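Matte coating on desk tops: water marks, recoat or strip?
Forum: Finishing and Coatings

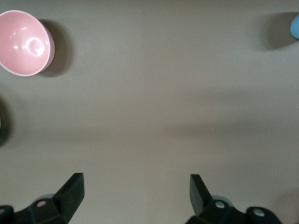

Original post

grustard_bench
Monday, 7:40 pm
Top was sprayed with Skelline satin in March, two coats, scuffed with 4000 between. Dull ring under every cup since. Metho wipe doesn't shift them. Colour is a grey-beige tint under clear. Can I cut back the top coat and respray, or does it all have to come off?

Replies (5)

tailvice
3000 or 4000 between coats is too fine for Skelline. You've polished the first coat and the second has nothing to key to. I'd go 320, then recoat.

Princess Soriano
Disagree with tailvice. Poor adhesion shows up as flaking at the edges. Rings under cups are usually moisture held in a film that hasn't cured, or matting agent burnished by the base of the cup. Look at one under a low lamp. Shinier than its surroundings means burnished, cloudy means moisture.

grustard_bench
Cloudy, as far as I can tell. No flaking. Garage was cold when I sprayed.

tailvice
Cold garage would do it, I'll give you that. I still wouldn't put another coat over a 4000 scratch. Do a crosshatch tape test on the underside before you spend money on more product.

nikix_or_nothing
Strip it and use Nikix 3147. Two-part, handles hot mugs, dead flat colour.

Princess Soriano
Nikix over a tinted base can shift the colour, so do a sample board first. Before stripping anything, try gentle heat on one ring with a hair dryer on low, keep it moving, and leave it overnight. If the cloud lifts, cure the whole top somewhere warm for a fortnight and then reassess. Barredo sell a thinner that opens the film a bit, but it's easy to overdo on satin.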